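How to Sort Out a Cluttered Kitchen Table (and Keep It That Way)

Every house I have ever lived in has had one surface that collects everything. In ours it's the kitchen table, and by the end of February this year you could have lost a small dog on it. There were seed catalogues, a bicycle pump, three weeks of post, a bag of satsumas going soft at the bottom, and the instructions for a Tandeck shelf we put up before the children were born. If that sounds like your table, put the kettle on and we'll go through it together, because I've got this down to a fairly painless afternoon now!

What you need

A few baskets or shallow boxes, whatever you already have. A pen. A bin bag, a recycling bag and a clear bit of floor. Please don't go out and buy anything yet. I bought a very handsome Abernathy letter rack before my first attempt, and it turned out too narrow for anything but postcards, so it now lives in the shed holding sandpaper.

Step one: take everything off

And I do mean everything, down to the salt. Put it all on the floor on an old sheet, then give the table a proper wipe. It's tempting to leave the tidy-looking corner alone, but the tidy-looking corner is where I found our car insurance.

Step two: make heaps before you make decisions

Go through the sheet quite quickly, putting like with like. Paper with paper, food with food, tools with tools. If you stop to read a letter you'll still be sitting there at teatime, so turn them face down if you have to. Let the heaps tell you what your table is really used for. Mine said eating, paperwork and fruit, with a sideline in mending.

Step three: give the regulars a home

Anything that came up again and again gets its own basket. Open ones work far better than lidded ones in our family, as a lid seems to be an invitation to put things on top of it. Keep the baskets low, so the youngest person in the house can see in, and leave a good gap between them for plates and elbows.

Step four: label the place as well as the basket

Baskets wander. They get carried to the sofa, or borrowed for pegs, and come back somewhere else entirely. Write the name on the surface where the basket belongs and it will find its way home again. Use a pen meant for wiping off, and try it first on a patch underneath, particularly on bare wood or anything painted. Short, plain words are best, in ordinary handwriting.
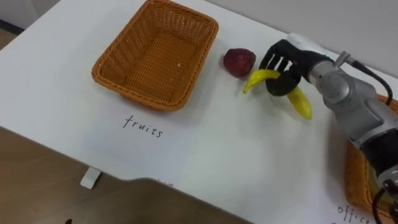
Ileana Furtună wrote to say that she did all this with paper tape, as her table is old oak and she wouldn't let a pen near it, and that she changes the words with the seasons. She also keeps one basket with no name at all for the things people empty out of their pockets, and tips it out on the sheet before Sunday lunch gets laid.

I've pinched the pocket basket idea, and it's lovely.

Step five: the evening two minutes

Once supper is cleared, walk round the table and put back whatever has strayed. Set a timer for 2 minutes if you like, and stop when it rings, even if there's a stray sock left. If one basket keeps overflowing, split it or empty it before you go to bed, and wipe off any name you've stopped using.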